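4.3 Comparing Hands on the Wrapper Drop

The Vodik data sheet says its hand will handle "soft and irregular packaging." Treat that as a claim to be checked. We ran the procedure below on the Vodik and the Hirvonen before letting either near the Flondbridge line, and the results did not match the brochures.

Before you start

1. Tape the container to the table at its base. An untaped container slides when a knuckle touches the rim, and you end up scoring the table.

2. Load the same controller profile for both hands. Vodik ships one called "Delicate." Skip it. Khalil Salameh compared it with the default and found the closing force identical.

3. Set the wrist speed limit to 90 mm/s. The demo videos run faster, but they also don't show the misses.

Caution: Check the slack in the wrist cable by jogging the forearm through its full range at low speed. Stop if the cable pulls tight at the fitting.

Running the drop

4. Park the left hand palm up on the table, clear of the container. It takes no part in this test.

5. Crumple a printed paper wrapper into a wad the size of the palm. Use a fresh one every 44 cycles — creased paper gets easier to hold, and the score creeps up for no good reason.

6. Bring the right hand over the container with the fingers curled down, and lower it until part of the wad is inside the rim. Pause here and look at the grip before you send the open command.

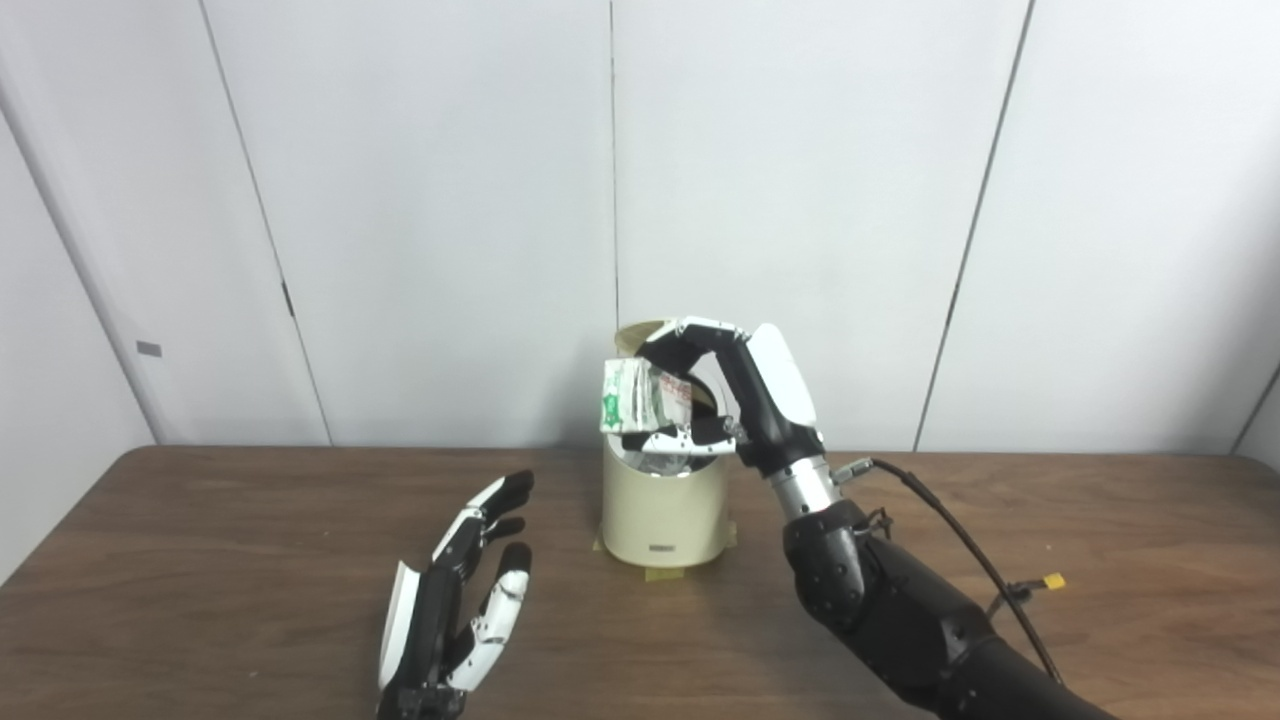 7. Send "open" and wait 900 ms. Score a pass only if the wrapper leaves all the fingers and ends up in the container. A wrapper hanging on the rim is a fail, whatever the controller log says.

8. Repeat for 200 cycles per hand. Short runs flatter everybody.

Note: The log records "release OK" when the fingers reach their open position. It has no idea where the wrapper went. Heather Skinner's April figures were taken from the log alone and should not be quoted until the runs are repeated.

If the two hands score within a few passes of each other, swap their mounting order and run the set again before you pick one.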